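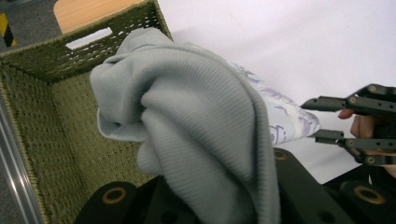 Talk notes: Sorting soft things at home
Community room evening, Pradport, 2020-09-05
Time for the talk: 58 minutes, questions included. Please read slowly!

Opening (stand at the side of the table, not behind it)

Good evening and thank you for coming. I will speak tonight about knitwear, scarves and other soft things, and about the baskets we put them into. I am not a professional organizer. I have for many years mended and stored clothes for the Vatus costume exchange, and what I know comes mostly from there.

Please excuse my English when I become excited. If a word is not clear, raise your hand and I will try another one.

Ask the room: who has at home a chair which is only for clothes? Wait for the hands. Say that I have also such a chair.

Part one. Why I fold knits and do not hang them

A sweater on a hanger is pulled down by its own weight. The shoulders get two small bumps, and the body becomes longer. Ribbed knit is the worst for this, as the ribs open and then they do not come back completely. At the exchange we had once a rack of 80 sweaters on wire hangers, left there from June until the winter season. Nearly all had the bumps. We steamed them for many evenings. Some became good again, some went to the children's craft box.

(Show with the sweater from my bag: hold it by the shoulders, then over the arm. Let them see how the ribs go.)

Fold in this way. Sleeves to the back, sides in, then in three from the bottom. For a thick sweater I prefer to roll it, with the neck inside. The roll should be loose. If you must press with your knee to close the drawer, the drawer is too full.

Part two. Which basket

Here people always ask me for a brand, and I have none to sell. What I look for:

Tight weave with no sharp ends. Put your hand inside and go along all four walls. If something catches your skin, it will catch a knit also.
Straight walls, so the rolls can stand.
A handle opening cut into the side is very practical on a shelf, you pull with two fingers. But check the edge of this opening, it can be rough.
A colour which you like. I say this seriously. A basket that you find ugly goes into the closet and you forget what is inside.

Woven baskets let the air pass, and for wool this is good. For long storage, against moths, I use a closed cotton bag and put the bag in the basket.

(Pass the small basket around the first row. Ask to have it back, last time I went home without.)

Part three. Heavy and light together

A question which I received by mail: can a thin printed scarf live with a thick sweater? Yes, but the heavy goes down first and the light stays on top. If you throw them in together, the thin cloth travels to the bottom and you take it out full of creases. Also turn the printed side in, particularly when it is a pale colour, and do not lay it against a new dark knit which was never washed.

When you take out one piece, use two hands. One lifts, the other holds what is below. My neighbour on Lazăr Street pulled a scarf with one hand, and a thread came with it as long as the kitchen.

Part four. Small exercise, 5 minutes

Groups of 4. Each group gets one basket and a pile from the Vatus bags. The task is to fill the basket so that each piece can be seen from above. They should not hurry. Walk between the tables, do not correct too much.

Afterwards ask: what did you put first? Was there something that did not want to stay folded? (Usually it is the shiny linings. For these I use a wide ribbon, tied softly.)

If there is time left

Tell about the crate from the old Tondach shed and the mice. Short version only.
Lavender: nice smell, must be refreshed, please do not put it directly on the wool.
Washing before storage, always. A clean-looking sweater can still have food on it.

Closing

The printed sheet with the folding steps is beside the door, next to the tea. The Vatus exchange takes clean knitwear in every size, and it also takes baskets. Thank you for your patience with me. Questions now, and after the questions please help me with the chairs.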